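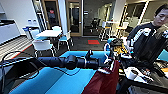 4. Setting up the lounge table and bistro corner

Now for the fun part! With the boxes open and the floor clear, the Bornton lounge set comes together surprisingly fast, and you'll be sitting down with a coffee before long. Section 3 covers leg assembly. Everything from here on is about placing, leveling and finishing.

4.1 Rectangular table and chairs

1. Carry the table in with two people, one at each end. Do not drag it.

2. Set it down with room to walk all the way around. Leave 74 cm behind any chair that backs onto a wall, a little more if people pass there often.

3. Turn the leveling feet by hand until the top stops rocking. A quarter turn is usually plenty.

4. Add the chairs, one at the front and one at each end to begin with. White seats and blue seats mix beautifully — go ahead and swap them until you like the look.

5. Press a felt pad onto the tip of each metal leg and hold it for a slow count of 7.

Note: Thin legs will find every dip in the floor. If a chair still wobbles after the pads go on, try it in another spot before you reach for the tools.

4.2 Bistro table and stools

1. Pick a place near the kitchen, close enough to the refrigerator to be handy but clear of its doors. Open both doors fully to check.

2. Keep all the feet on one kind of flooring. Where carpet tiles meet slats, move the whole set to one side of the join.

3. Stand the table first, then slide the stools in. The crossbars may touch when two stools sit close together, so angle one of them slightly.

4. Wipe the top with a soft, damp cloth. Skip the scouring pads, please!

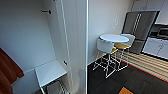
Fig. 4-2. Bistro table with two stools, next to the open closet.

CAUTION: Bar stools are for sitting only. Never stand on one to reach a shelf or a wall fixture.

4.3 Closet and curtain

1. Check that the shelf sits flat on its supports before loading it. Heavy items go at the back.

2. Hang coats and bags on the hook and give it a gentle tug first. Retighten if it moves.

3. Draw the curtain across and back a few times. New fabric holds its folds stubbornly, but it relaxes within a few days and hangs so much better.

Note: The standard curtain drop is 215 cm. Other lengths can be ordered through Grewal using the form in Section 7.

4.4 After the first week

Go over every screw once more, by hand, with the key supplied. Write the date on the card inside the back cover.

Text and layout checks: Bernd Baumgart, Henico. Revised 17 February 2022.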